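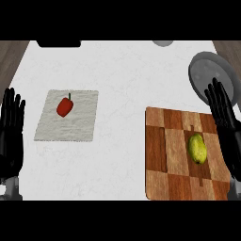

One reader wrote in last month to tell me that a handmade brooch with no maker's mark is only costume jewellery, whatever it's made of, and that I should stop encouraging people to buy them.

Home | Essays | Workshops | Markets | Contact

Well, I've been chewing on that ever since, and I don't agree! My favourite piece is an enamel brooch I bought at the Mondby market in August (18 dollars, and I still felt cheeky paying so little). No stamp, no signature, just a slightly wonky pin and a blue I've never managed to match at my own bench. Somebody spent hours on that colour.

I get why marks matter. If you're handing over 3,000 dollars for a silver cuff from Vallejo, of course you want to know who made it and what's in it. I would too. But we've started treating the stamp as the thing we're buying, and I've watched people at the Cluvness fair flip a necklace over before they've even looked at the front.

Plenty of good makers never got around to ordering a punch. Some work mostly in copper or glass and don't see the point. So ask the seller what they know, check the solder joins, try the clasp a few times, and if you love it and the price is fair, wear it home. I did, and the pin still sticks a bit on wool.

Last updated: 11 October 2019

Contact us | Copyright Fasa | Back to top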